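Mastent introduces Lutano, a short guide to table cleanup

Podthorpe, 2025-08-23 - Mastent, a publisher of household training materials, today announced Lutano, a printed guide to cleaning a work table with a dustpan and a hand brush. It has 24 pages and is written for schools, craft rooms and small offices.

The guide begins with dry crumbs and scraps on a table mat. It asks the reader to lay the dustpan flat, keep one hand on its handle and bring the brush toward the scoop in short strokes.

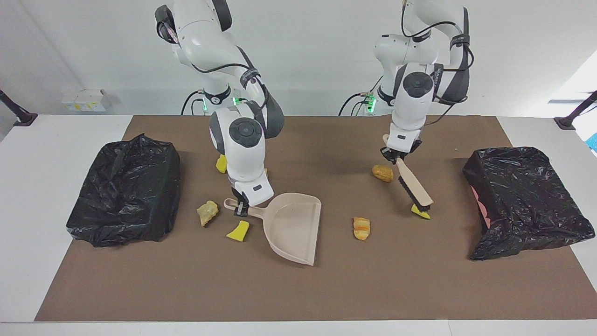 Large pieces go first, small ones after. "Many people push everything at one time, and then half of it goes over the side of the pan," said Dwayne Gallagher, editor of the guide at Mastent. "We prefer 2 or 3 slow passes."

A separate chapter is about mixed mess. Bits of sponge, a piece that looks like a small croissant, a rough lump similar to a cookie - they do not all move the same way under a brush, and the guide gives advice for light and heavy pieces. It also recommends to have a garbage bag near the mat before the sweeping starts.
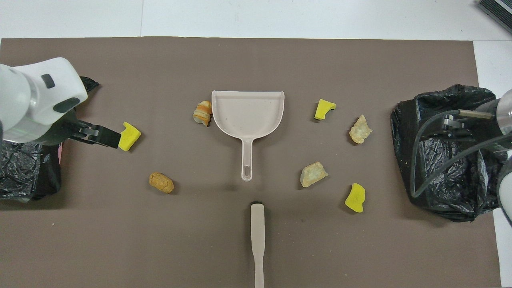
How long does one cleanup take?
The guide plans ten minutes for a normal table, with the emptying of the dustpan included.

Lutano was tested in May with readers in Podthorpe. It is distributed by Guerra and can be ordered from today, as single copies or in packs of ten. Schools can ask Mastent for a sample chapter.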